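Open day at Dratix, December

Photos and notes from my afternoon among the robots

I finally made it to the open day at Dratix! I'd missed it two years running (once with the flu, once because I wrote the wrong week on the kitchen calendar), so this time I signed up the minute the page opened and got there before the coffee was ready. They're up on the second floor of the old Plikudberg building, and if you've never been, use the side entrance. The front door looks like the right one but it only gets you into a stairwell and a very long corridor.

I went as a plain curious person. I fix sewing machines for a living, so I like anything with a motor and a joint in it, but I don't program and I couldn't tell you what half the software does. Dzintra Vītola gave the opening talk and kept it short, which I appreciated. She said the group started out with arms for packing work and moved to hands later, mostly because customers kept asking for one machine that could handle different sorts of things without a tool change. The hand they use now is on its 8th version. Somebody asked what was wrong with the other seven and she said, "Fingers, mainly."

After the talk we were let loose to wander between the tables. I'd planned to stay an hour and I stayed until they started stacking chairs. The demo I kept going back to was the one they call Haka, where an arm with a humanlike hand works on ordinary tabletop jobs, sorting and putting away and that kind of thing. I have a soft spot for it now. You'd think the big impressive motions would be the fun part, but I got hooked on the little hesitations before it commits to anything. 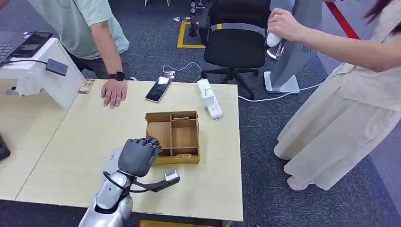 What I hadn't understood before is how much of the job is the boring setup. Every item gets tried over and over in slightly different spots, and then the whole thing is done again in different light. One of the younger engineers told me they'd logged around 2000 tries on a single sorting task, and she was still not happy with it. She wants it to cope when a person leaves the stuff any old way, like we all do at home. I told her she could come and practice in my workshop, where nothing has been put back in the same place since I opened.

I asked about grip too, because I've spent half my life trying to pick up tiny screws with cold fingers. The answer was long and I lost some of it, but the gist is that closing the hand is easy and knowing when to stop closing is hard. Cardboard is apparently a pain – it gives a little, then it gives a lot. I've crushed enough parts boxes to believe that.

The questions at the end were great. A retired machinist wanted to know what happens in a power cut (it holds still, they said, and the brakes in the joints take over). A boy of maybe ten asked whether it could braid hair, and the room went quiet while three grown engineers seriously thought it through. They said not yet, and not on a real person, but one of them was writing something down!

A word on the snacks, since my sister will ask. Grigaitė, the bakery from across the street, had sent over caraway rolls and a tray of honey cake, and the honey cake was gone by the time the second talk let out. Get in early.

If you want to go next time, sign-up is free but there's a cap of 500 for the whole day, split into slots. I'd pick the first afternoon one, as the morning is mostly school groups. Wear comfortable shoes and bring a sweater. Ask for room 1001 at the desk if you want the hands-on session with the small practice arm, where you get to steer it yourself with a knob. I was terrible at it. I knocked over the same plastic cup four times and had to give up my turn to a very patient teenager, who got it first go.

Thanks to Dzintra and everyone who put up with my questions. I've already asked to be put on the list for the spring one.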